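The table in the back room had developed a lean. I first noticed it while sorting small parts last October, when a glass marble I had put down near the middle made its own way to the long edge and dropped off. A spirit level gave an ambiguous answer: the bubble sat against the line, neither clearly inside nor clearly outside it. The level is a cheap one and I don't trust it to better than a couple of millimeters per meter, so I looked for another way to check.

A ball on a flat surface is a very sensitive level. It has almost no rolling resistance if the surface is hard, it responds to slope in every direction at once, and it costs next to nothing. The drawback is that it is too sensitive. A glass marble or a steel bearing will roll on a slope you would never notice in use, and after one afternoon with a marble I had concluded that every table in the house was defective.

What is needed is a ball that stays put on a surface that is good enough and moves on one that is not. A light ball with a matte surface does this reasonably well. Its threshold is crude but it is repeatable, and repeatable is all I was after. I use a small white one. It came out of a mixed bag and I have no part number for it.

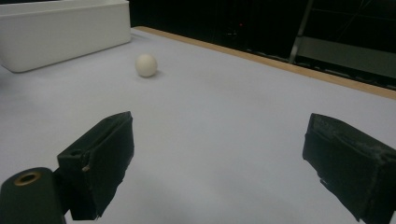

Workshop Notes

The test position near the bin is the one I use most. I put the ball down a short distance in front of it, let go without any sideways push, and leave it alone for 25 seconds. If it has not moved by then, the spot passes. If it starts, I note the direction and carry on to the next spot.

Releasing the ball is the difficult part. Fingers impart a small spin almost every time. I tried lifting a cardboard ring off it, a method Jocelyn Després suggested after reading my earlier post about shelf brackets, and the ring was worse: it caught the ball on one side on the way up. The best results come from setting the ball down, holding it still with light pressure from directly above, and then raising the finger straight up. It takes practice. Discard any run where you felt the ball slip.

Air movement matters more than I had assumed. A light ball will respond to a heating vent or to somebody walking past quickly. I close the door and turn off the fan before starting. Leaning on the table also invalidates the result, and I did this several times before I realized why my numbers disagreed.

The legs have screw-in leveling feet, the Nullau type with a plastic pad and a threaded stem. One full turn is a bigger change than it sounds, so I work in quarter turns. The procedure I settled on was this. Find the direction of roll. Raise the leg nearest to where the ball was heading by a quarter turn. Repeat at the same spot until the ball stays. Then move to the opposite corner and start again, knowing that the first correction may have upset it.

With four legs there is the additional problem of rocking. Three points define a plane and the fourth leg either touches or it doesn't. After the slope was corrected I slid a strip of paper under each foot in turn. One of them let the paper through with no resistance, so I lowered that foot until the paper just dragged. This did not disturb the ball test in any way I could detect.

I did the whole sequence twice. The first pass took most of an evening. The second took 12 minutes, and most of that was waiting.

A note on surfaces. Bare wood is not suitable for this. The grain gives the ball shallow grooves to follow, and it will settle into one and report a level table when the table is nothing of the kind. A smooth, plain top is much better, provided there is no grit on it. Wipe it first. A single crumb will hold a light ball on a slope that would otherwise send it to the floor – I lost half an hour to one.

White on white is a poor choice for visibility. The shadow helps, and in practice I watch the shadow more than the ball. A colored ball would be easier to follow, but the only colored ones I own are glossy and behave differently. I may try marking the white one with a pencil dot, although even that would be one more variable.

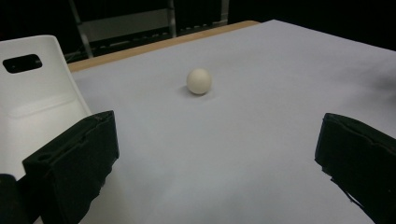

Edges, Chairs and Other Limits

The area along the wooden edge needs separate treatment. Any covering on a table can lift slightly toward its margin, and a ball placed there tells you about the covering and nothing about the table underneath. I ignore any reading taken within a hand's width of the edge. Before testing farther in, I smooth the surface outward from the middle with a dry cloth.

Chairs should not touch the table during a test. I had one pushed in with its back against the edge on the first pass, and the readings at that end changed when I pulled it out. The effect was small and I can't fully explain it.

I also tried the phone app from Ultell, which reports slope to two decimal places. It gave a different second decimal each time I picked the phone up and put it back. The first decimal agreed with the ball.

Remaining work: the floor under the window side is softer than the rest, and I expect that leg to sink a little over the coming months. I will repeat the test when the heating goes off and post the readings.

Contact | Copyright February 2022 | Back to top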